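Notes for the workshop night talk, Stenda back room, September 2024
Running title: "My robot arm takes apart old computers (slowly)"

SLIDE 1. Hello
Say hi, say thanks for the chairs. Ask who has a dead PC in a closet. Wait for hands. Ask who has more than one. Tell them I had a whole shelf, and that's how this got going.
I build things in the garage on evenings, I don't do this for a living, and I'm happy to be interrupted, so please shout!

SLIDE 2. What I wanted
An arm that could help me strip old machines for parts. I hate fishing around in a metal box with my big hands, and I always come out with a scratch on one knuckle. I named the project Tridano, after nothing at all, it just sounded like a pasta I'd order.
The first budget was 100 dollars. Pause for laughter. I'm at 292 now, and that's with the motors coming out of a box of leftovers.

SLIDE 3. The arm
Bolted to the bench, little camera down by the wrist. I drive it from a game controller and I watch the screen. It doesn't think for itself yet, so if you came for the smart stuff, that's slide 7, and it's a short slide.
Mention the base. Version 1 of the base was a cutting board. It wobbled so badly that I could hear the screws talking. The new one is a steel plate and I love it.

SLIDE 4. The fingers
Pass the spare finger around here (it's in the blue lunch bag, don't forget it at home again).
The holes are for bolting on tips. I've tried rubber, felt, and bits of a bike tube. Bike tube wins so far. Josée Gauthier gave me the idea of chunky segments, after she watched my skinny ones bend on a drive screw and couldn't stop laughing. Thick fingers are strong but they hide whatever is right under them, and I'm still fighting with that.

SLIDE 5. What the wrist camera gives me
Leave this one up for a good while and drink some water.
It's an old workstation, and the view from up there is really crowded. Point at the chipset heatsink near the fingers, then over at the empty CPU socket. Those are my two landmarks, I steer by them. Talk about the yellow and black power cables down by the power supply, since cables are the thing I worry about most: they're soft, they spring back, and a gripper has no idea it's pulling on one.
Then the memory slots, a bank on each side of the socket. The white latches stand out nicely against the black, and I'd like the arm to press one open someday. 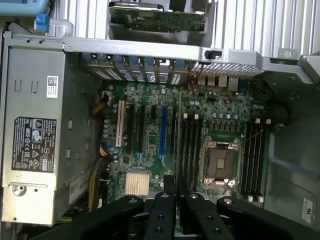
Wrist camera view: gripper over the motherboard of an open workstation.

SLIDE 6. Stuff that went wrong
The run where I had the controls flipped left to right and blamed the motor for an hour.
The power brick that quit halfway through a demo for my in-laws.
Safety bit, say it slowly: unplug the PC first, and leave the power supply closed up. I don't open those, by hand or with the arm.

SLIDE 7. What's next
Teaching it to find a latch without me. I have 53 saved clips so far and I need a lot more. If you've got an old case to lend, come see me after.
Parts list is on the handout. Questions, then help stacking the chairs.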